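Kitchen and Workroom Tips: Sharing the Prep Counter with a Robot Arm

Sep 26, 2021

Most of the tips on this page come out of our own kitchen at Pundton, where we make box lunches and supper trays, and a good many of you who write in work in kitchens much like it. So when the arm went in on the portioning side last April (Odora is the name on our paperwork, and Odora is what everybody calls it) I started keeping a page of notes at the back of my prep book, and it has grown long enough that I thought I'd better share it before I spill something on it.

I was nervous, I'll admit. I have been setting up trays by hand since before some of our line crew could see over a counter, and I had a fixed idea that the thing would either take over or get in the way. What it changed most was the order of my morning. I used to start with the chopping and set up as I went. Now the setting up comes first, all of it, and then the chopping, and I get to do the chopping sitting on a stool if my knee is bad, which I never could before.

Clear the counter before you wake it up

Wipe down, dry with a lint-free cloth, and then run your palm flat over the whole surface. You'll feel crumbs and grit you would never notice by eye, especially on a white top under bright lights. Threads from the old terry towels were our worst nuisance, and we've moved those towels over to the mop sink where they can shed all they like. A bench scraper and a barely damp microfiber cloth will get up most of what's left. Don't spray cleaner anywhere near the gripper! Spray the cloth, over the sink, and carry it back.

Give every dish some elbow room

When it was people only, we packed dishes in rim to rim to save steps. The arm needs space on both sides of whatever it's going to take hold of, so leave a wide stretch of bare counter between one dish and the next, and put down fewer at a time. It looks wasteful and I fussed over it for weeks, but you do get used to it, and it makes wiping up between batches a whole lot easier.

Low round trays are what we like best for the setup. If you can get them in two colors, do. White and gray suit us fine, because one glance tells a person coming on shift which is which without having to ask, and at five in the morning I would just as soon not be asked. 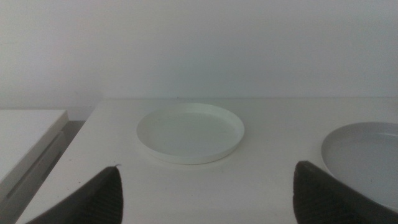

Crisóforo Cuevas wrote in after I mentioned the two colors in the last newsletter, to say that they tried the same in his shop and the color part worked, but that the bigger help was letting the line crew decide where the trays go. The first layout had come from the office, he wrote, and the people who had to reach past it all day were the last to be asked. Once they moved things to suit their own arms and backs, the grumbling about the machine mostly stopped. He also wanted me to tell you that sore shoulders are down and sore feet are exactly the same.

I think he's right, and I wish I'd put it first. If a machine is coming to your kitchen, ask to be in the room when the counter gets laid out. Bring your shortest coworker and your tallest.

Mark your spots

We tried masking tape, which curls at the corners and holds flour. We tried a wax pencil, which wipes off on your sleeve. What we've settled on is a thin paper template, cut to the size of the counter with the dish positions traced on it. Lay it down, set the dishes, slide it out from under them one at a time, and hang it on its nail. Make two while you're at it. Ours has been splashed with beet juice and the spare has already earned its keep.

Counting out the day

We send out 356 lunches on a regular day and 388 when the school order is in. I used to know by the ache in my wrist when we were halfway. Now I keep a tally on the whiteboard by the cooler, in my own handwriting, even though the screen has a number on it too. I like to see it, and whoever comes in after me can read it from the door.

Labels are the one thing I'd buy big. A box of 2,000 sounds like a lifetime's worth and isn't. Keep it somewhere dry, with the open end folded under.

Who does what now

Folks ask me whether anybody lost hours. In our kitchen, no, but the hours got rearranged, and that was hard on a couple of people who liked things as they were. Costello went from portioning to tasting and seasoning and is happier for it. Gikska, our sister kitchen across the river, rotates everyone through the robot station so it never belongs to one person, and we have borrowed that from them. Nobody should be the only one who knows how to stop it. We practice the stop button at the start of every shift, the same as we check the fire extinguisher tag, and new people press it themselves, with a real push.

A few odds and ends

Tie your apron strings in back and tuck the ends.

Keep coffee cups on the shelf by the door, never on the work counter.

If a tray rocks when you press on the rim, pull it out of the setup and use it for lemons.

Write down anything peculiar when it happens, with the time. By lunch you'll have forgotten.

Next month I'll get to drying racks, and to the question several of you sent about getting onion smell out of cutting boards.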